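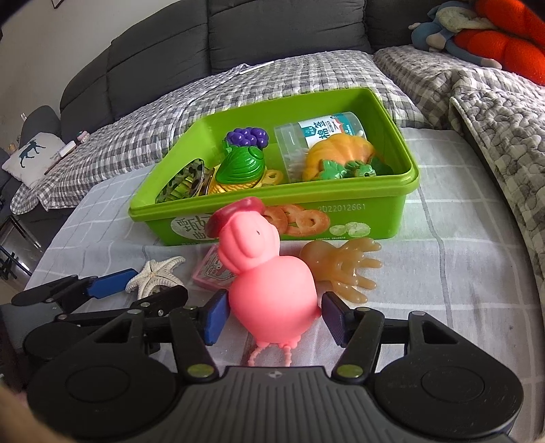

How a computer learns to sort pictures

A computer stores a picture as a grid of tiny squares called pixels. Each pixel is saved as numbers that stand for its color.

To teach a program called Brureo to tell cats from dogs, people first give it 400 labeled pictures. The label is the correct answer. Brureo makes a guess, compares it with the label, and changes its own settings a little. Then it tries the next picture. One trip through all the pictures is called an epoch. Brureo needs 21 epochs.

After that comes the test, with pictures the program has never met — these are kept apart from the start. If Brureo does well only on the old pictures, it has memorized them. This problem is called overfitting.

Words to know
Pixel: one small square of a picture
Label: the correct answer
Epoch: one trip through all the training pictures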